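4.2 Where the planner gets its idea of "free space"

I'll admit this section started life as a complaint in our lab chat. We had moved Plalura, our motion planner, over to the Siddale kitchen in August, and the success rate on counter tasks dropped to 51 percent. My first guess was the inverse kinematics. I was wrong, and I spent a good part of the month being wrong, mostly after 9 p.m.

The trouble was in how we turn depth into occupancy. Plalura keeps one voxel map per camera and merges them before each plan. The wrist view is great close up, but the fingers sit in it all the time, so we mask them out using the joint state. If the mask lags behind the arm by even a few ticks, a slice of finger gets written into the map as a solid thing hanging over the counter. Worse, whatever the finger was hiding gets marked as free. Figure 6a gives a feel for how much of the counter can sit behind one finger when the open gripper comes in next to a big appliance with a cluttered neighborhood.

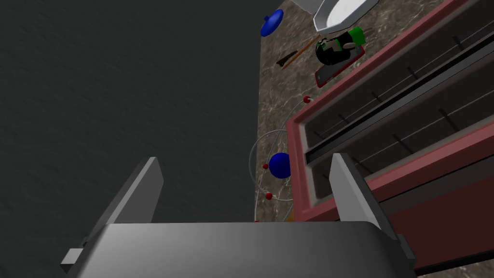

Figure 6a. Simulated close view of the open gripper at the counter edge, by the red appliance.

Aoife Gilmartin read a draft of this and objected that masked voxels should never have been called free in the first place, that "unknown" exists for a reason, and that we were blaming latency for a bookkeeping mistake. She's right, and we changed it. Masked voxels now stay unknown until a second view clears them. The planner can pass through unknown space, but it pays a cost for doing so, and the cost goes up near anything the map already believes is solid.

That fixed the phantom fingers and gave us a new headache. With so much unknown space near the appliance, Plalura got timid. It would swing the arm way out over the floor and come back in from the side, and on 21 of the 80 counter trials it simply timed out. So we had to get the second view in sooner. We now let the wider view vote before the first plan, using the same map resolution and a looser noise model for anything far away (the end of the room is a mess of thin surfaces, and I don't trust depth back there at all).

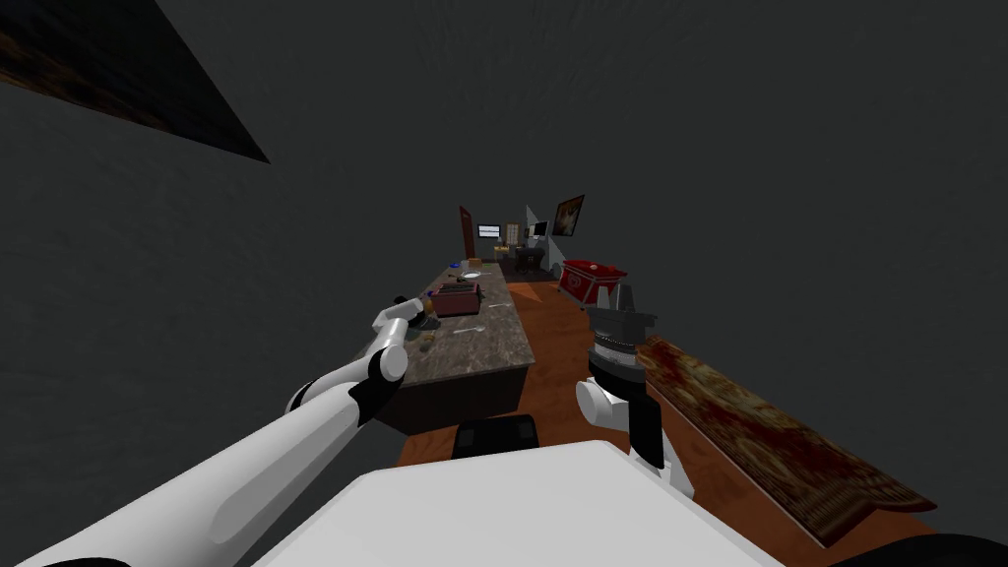

Figure 6b. Simulated wide view with both arms, the counter and the room behind it.

The vote itself is dumb on purpose. Each view reports solid, clear or unknown for a voxel, solid beats clear, and clear beats unknown. Qistina Purba tried a proper probabilistic merge on the same 1842 logged plans and it picked nearly the same paths, only slower, so we kept the dumb one - her version is still in the repo behind a flag if anyone wants it.

One thing we have not sorted out is the idle arm. The planner treats it as a fixed obstacle at its last reported pose, and that falls apart when both arms are moving. Section 4.3 gets into what we tried there.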